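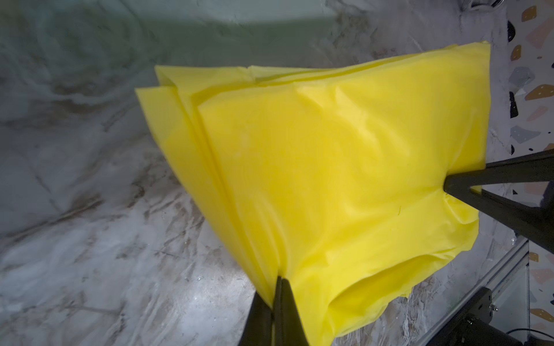
A yellow bag on the marbled tabletop, mouth open

I'm looking for people who like folding things, or who really don't and are willing to come anyway! I run the Mumton bag sessions, where we open, fill, flatten and fold plastic bags and I take notes on which ways of doing it people find easiest on their hands. Each session is 90 minutes, sitting or standing, your choice (the table works for both).

You don't need any experience. If you have a drawer at home stuffed with crumpled bags, you're exactly who I want to meet. Sore thumbs, long nails, left-handed, all welcome. Please be 18 or over and okay with handling thin, slippery plastic for a while.

I pay $75 per session, plus your bus fare, and there's coffee. I have 23 spots, mostly weekday mornings with a few evenings, and sessions run through November.

To sign up, fill in the short form on the Mumton page and tell me which times suit you and how you fold your bags now (a knot counts).

Posted 23 August 2026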